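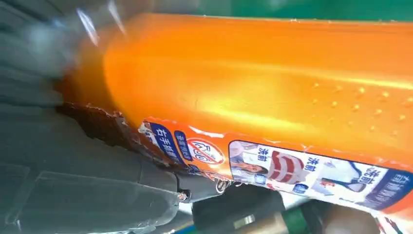

Unley

Wrist camera makes my policy worse on new bottles. Is this a real result?

Dropping a camera view shouldn't help a policy, or so I thought, and I'd be so grateful if someone could look over my reasoning before I write this up. We trained a two-handed pick-and-stand policy (we call it Prirell) on 3,535 demonstrations, once with head and wrist views and once with the head view alone. With both views it gets 90 percent on the detergent bottles it trained on and 69 percent on bottles with a different label. Head only, the two scores come out nearly the same, a bit under the 90. My guess is that up close the wrist camera sees little besides glossy orange plastic and a very busy printed label, with the red ring and the little before-and-after pictures, so the network learns the artwork and forgets about the shape. Does that sound right, or am I fooling myself?

The table is a green mat with several bottles lying on it and a hand working from each side, so the head view does get the whole layout, which I suppose makes it a fairly comfortable view to learn from. All the numbers are averaged over 5 training seeds.
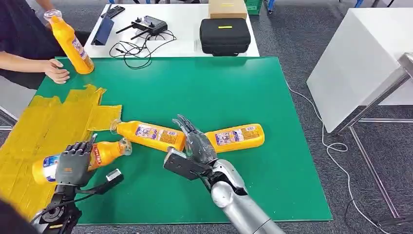

Montecinos

It sounds plausible to me, and what a nice clear write-up! Before you blame the label, though, try blanking out the wrist view at test time on the model you already have. If the score on new bottles goes up, you have your answer without training anything. If it drops, the network may just be upset at missing an input, so train one more with the wrist view randomly dropped and compare again. I'd also wrap a few of the old bottles in plain paper. Same shape, same weight, no artwork, and it costs you an evening at most.

Skedance

Color jitter on the wrist images. Fixed it for us, more or less. Different gripper though.

Unley

Thank you both! Plain paper goes on the bottles Monday, and I'll come back and post the scores under this.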